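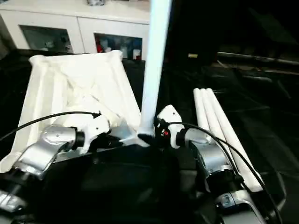

White tube standing in its angled connector.

January, 4.40 pm, test kitchen notes

Right, the Hirkombridge counter. Keys are promised for the end of the month and I still haven't got a menu that fits on one board! Tasted the flatbreads again at lunch (Sillitz flour this time, the Wullden has gone up) and I think we've got a keeper. Softer, folds without cracking, and it holds the lamb without going soggy down one side. Dough balls at 95 g were mean, so I went up to 110 and they looked like proper food.

Batch 251 was too salty. Batch 295 is the one, so please, whoever is on tomorrow, use that sheet and bin the old one by the mixer.

Went over to the unit this morning and paced out the queue. It's lovely and bright but the door opens straight onto the till, so anyone waiting for a takeaway will be stood in the draught. I'd put collections down by the window and leave the front for people still making up their minds. The bakery next door shuts at two, which could be very handy for us.

Esteves sent the new sauce tubs. Lids fit, hurrah, but the green one splits if it sits overnight. Try less oil, maybe a spoon of yoghurt?

Still to do: ring about the sign, price the kids' box, find out if the seats outside need their own permit. Invoice 1307 is paid, so stop chasing me for it :)

More dough at seven tomorrow.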